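Teaching the arm to pull a hard drive

Posted 02/08/2019

I have been meaning to write up the drive job for a while. In the last post I said we had moved on from the sorting bins to taking apart old desktop PCs, and a couple of people wrote to ask how you get a robot to do that when every case is a little different. The short answer is that a person does it first, through the robot, many times.

The project is called Vernness. The shop is in Zandham, in the back half of a building that used to store carpet. We get retired office computers by the pallet and they leave as sorted parts. Most of that work is still done by people with screwdrivers. My part is recording demonstrations.

How the control works

There are two ways to show the arm what to do. The first is to put it in free mode, grab it near the wrist, and push it where you want it to go. It's easy to learn and you can feel when something touches. The trouble is that your own hands and shoulders get in front of the camera, and you tend to shove the arm harder than it would ever move by itself.

The second way is remote control. I sit at a bench with a small hand controller and the arm copies my hand. Squeezing the trigger closes the gripper. We use software called Clolemeo to record it all, and it saves the joint positions, the gripper width and the camera picture together. I use the second way for almost everything now. I still push the arm by hand to set start positions.

It took me most of July to get decent at it. You lose the feel in your fingers and have to go by what you see. My early runs are full of little stops where I was leaning over to check a gap.

The drive

The computer lies on its side on the slatted table with the cover already off. The drive sits in a plastic caddy in a cage at the front of the case. By hand you pinch the caddy, lift, and it comes out in a second. With the gripper it goes like this for me:

1. Come in from the side of the drive cage, high enough to clear the edge of the case. I keep the gripper half open on the way.

2. Line up the fingers before going down. If they are crooked at the top they will be crooked at the bottom, and fixing it inside the cage is miserable.

3. Close slowly. The caddy flexes, and a fast squeeze can pop the drive half out of it.

4. Lift, and let the drive tilt if it wants to. I used to fight to keep it level, and my runs got better when I quit doing that.

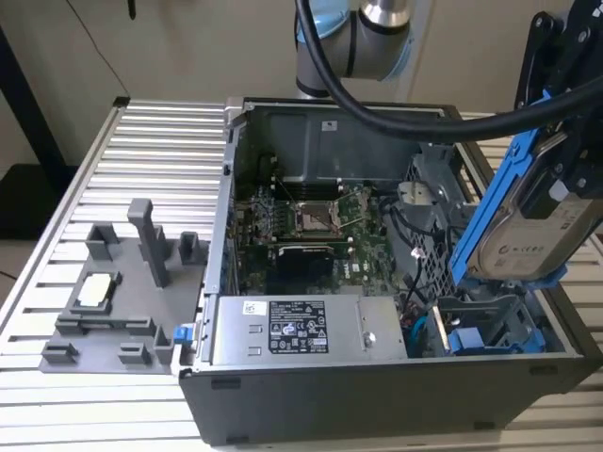
5. Carry it clear of the case and set it in the tray. Pause there for a moment with the gripper open so the end of the run is clean, then back to start.

What goes wrong

Cables, mostly. There is a bundle running down past the board near the front bays, and if I come in too low I catch it. Those runs get marked as failed but we keep them. Sometimes I catch a cable, back off and try again, and those get kept as good ones. The arm needs to see some recoveries or it has no idea what to do the first time it snags.

The arm's own cable is the other thing. It hangs in a big loop and can swing across the view at a bad moment. I tied it up tighter once and then it pulled on the wrist, so I let it back out.

I also learned not to do every run the same way. For the first batch I was proud of how alike they all looked. Then we trained on them, somebody bumped the table, and the arm closed on air next to the cage. Now I shift the case a little between runs and turn it a few degrees now and then.

Where it stands

We have almost 500 good runs of the drive task. I can do it for six hours in a day if I have to, but four is better. After that I get sloppy and the lifts start to look jerky.

The trained version gets the drive out most of the time when the case is one it knows. On other cases it is hit or miss. It is also slow, slower than me on the controller and far slower than a person with two hands.

Memory is next. The clips on the ends of the slots are small and you have to push them outward without leaning on the board. I tried it a few times yesterday and my hand was cramped by lunch. I've ordered a different grip for the controller from a shop called Nakamura, and I'll post about it when I've used it for a week or two.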